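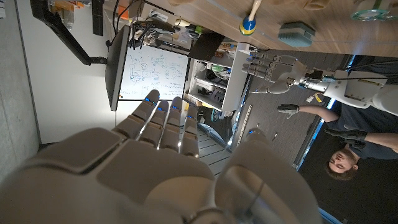

Why the Bread at My Uncle's Place Tastes Different in February

Project report by Khôi Phùng
Turned in July 5, 2021

How I picked this

My uncle runs a small bakery called Đoàn and I have been eating his sourdough since before I could tie my shoes. Every winter he complains that the loaves come out flat and kind of sweet, and every summer he complains that they come out too sour. He complains a lot, but he is also right! So when we had to choose a topic for the food science unit I already had mine, and I didn't even fill in the second line on the sign-up sheet.

What I wanted to find out was pretty simple. If the flour, the water and the salt stay the same, how much does the temperature of the starter change the taste and the height of the bread? My guess going in was that height would change a lot and taste only a little. I got that backwards, more on that below.

A little background

A sourdough starter is flour and water with wild yeast and bacteria living in it. The yeast makes the gas that lifts the dough. The bacteria make acids, mostly lactic acid (mild, like yogurt) and acetic acid (sharp, like vinegar). Both groups slow down when it gets cold and speed up when it gets warm, but they don't do it by the same amount, so the mix of stuff in your jar depends on where the jar has been sitting. My uncle's jar sits on a shelf by the back door. In February that is a chilly place to be a jar. 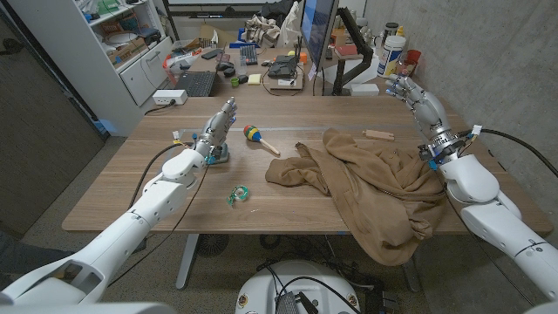

What I did

I took one starter from my uncle and split it into 3 jars, all the same size with the same loose lids. I fed them all with the same bag of Zomlow bread flour and tap water that had stood out overnight. One jar lived in the basement, one on the kitchen counter and one on top of the fridge, toward the back where the warm air comes up (I had to fight my sister for that spot, she dries her herbs there).

After a week of feeding I baked with all of them on the same morning, using the same recipe and the same Brovetti loaf pans. Each dough got 204 grams of starter, which is just what my uncle's recipe says, so don't ask me where the 4 comes from. I let each dough rise until it came up to a line of tape on the bowl. That meant the basement one went into the oven way after the others, and I was very tired of being in the kitchen by then.

For tasting I gave everybody in my section a small piece of each loaf on a plain napkin, with no labels. With me included that made 31 tasters. They ranked the pieces from mildest to most sour and could write a comment if they felt like it. Gerardo Magbanua collected the slips so I couldn't see who wrote what, thank you Gerardo.

What happened

The heights were a lot closer than I expected. Once the dough had reached the tape, the loaves baked up nearly the same, with the fridge-top one a bit wider and saggier. I think I let it go too long while I was washing bowls.

The taste was where it got fun. Most people put the basement loaf as the mildest and the fridge-top loaf as the most sour. Only 2 people had it completely flipped, and one of them wrote "I have a cold" on the slip. The comments on the warm loaf went from "best one" to "did this go bad?" so I guess sour is a matter of opinion.

What I'd change

I only baked one round. I should have done it again to see if the ranking held up. I also read the temperatures off an old Duteton fridge thermometer that I moved from spot to spot, and it takes forever to settle, so I don't trust those readings enough to put them in a table. And the rise times were all different, so some of the sourness could come from the dough and not from the starter. My teacher asked me that right away at the check-in and I didn't have a good answer.

My uncle read a draft of this and has moved his jar to the shelf over the proofing cabinet. He says he was going to do that anyway.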